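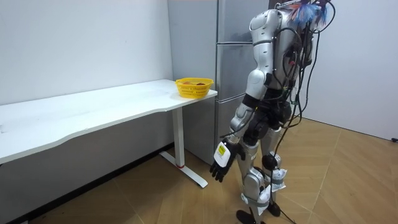 An evening with the robot class at Mofokeng
Posted June 2018 in Day Trips

The Mofokeng building is two bus rides from my apartment and 65 steps from the stop, if you believe the sign in the lobby, which was put there by a student who wanted people to use the stairs. The stairs are on the other side. I had signed up back in April for the open evening of the Hitwood night class, a course for grown people with jobs who would like to teach a humanoid robot to deal with fruit. I have a job. I deal with fruit well enough. I went anyway.

The course runs in teams, and each team picks one household chore and stays with it until the term ends. Covus, the team I ended up following, had picked the fridge. The full assignment, as written on their handout, is "Open refrigerator, take fruit, put fruit in basket, close refrigerator." A four-year-old can do the first three of those. Covus has been on it since winter and speaks of the fourth with respect.

Visitors were sent round in small groups and asked to keep behind the students. We were told to keep our voices down too, though the robot has no opinion about noise. The students do.

I had pictured a lab. I got a white desk, a tall fridge and a very nice herringbone floor, the sort my landlord promises every spring. The robot is silver and white and a good deal more imposing than its job. It wears a feathery blue tuft up top and white wrappings around its shins, so from the waist down it looks like someone coming back from a sprained ankle, and from the neck up like someone on the way to a parade. Down its back hangs more black cable than I own in total, and I own a drawer.

The way the class works is that everything gets tried over and over, with the fruit in a slightly different spot, and every try goes into the log. Covus was at try number 221 when my group came in. The course asks for 300 before the final demonstration. I did the subtraction and looked for a chair.

One of the students let us look at the robot's job from closer to its own point of view, on a laptop. I found this more useful than the talk, which had arrows in it. From up there a kitchen is mostly fridge door. The basket sits down low, the seam between the doors runs off to one side, and you begin to feel some sympathy for anyone who has to find the right place to pull.
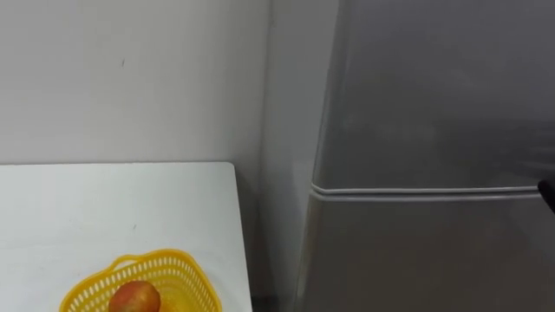
Basket, fruit and a great deal of refrigerator. The dark tip at the far right is the gripper, by the door seam.

I asked what the hardest part was, expecting to hear about the fingers. The student said distance. A person glances at a shiny door and knows how far away it is. The software looks at a shiny door and gets ideas. The team had spent 2 whole sessions on nothing but the approach to the seam, and the log for those evenings contains the word "nope" in a column meant for numbers. The instructor has let it stand.

Then there is the matter of letting go. I would have thought that was the easy bit, what with gravity helping. But if the hand opens too high, the fruit gets bruised, and if it opens too low, the knuckles shove the basket toward the edge of the desk. The team has a height it likes and guards it from the other teams. Grikwood, who do laundry in the next room, are said to have asked for it. I can't think what they would drop a sock on that needs that kind of care, but I only saw their door.
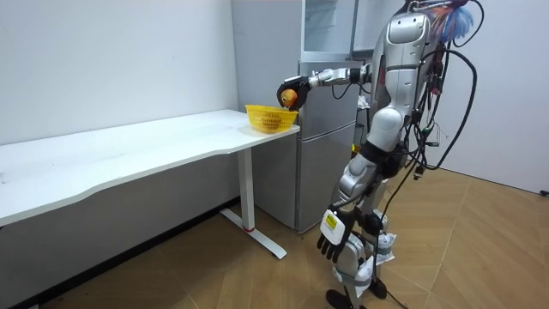
What I liked best was the waiting. Between tries the students stood with their arms crossed in exactly the way people stand around a barbecue, everyone certain they would have turned it sooner. They argued over whether the arm should come in from the side or from above. Somebody drew the two paths on the back of my program, so I no longer know what time the refreshments were, and in fact I missed them.

The visitors had questions. A man in my group wanted to know if it could do eggs. There was a silence, and then a student said that eggs were next year, in the voice my dentist uses for "we'll keep an eye on it." A woman asked if it could be taught to put things back in the fridge as well. That is apparently a different course.

If you want to go, a few practical notes. The class meets on weeknights and takes visitors at the end of each term. Sign up early, because the groups are small and the fridge room fills fast. Take the first bus, not the express, which sails right past. Eat beforehand. The fruit is for the robot, and they are quite firm about it.

The final demonstration is later in the summer and I've put my name down. I'd like to see the door get closed.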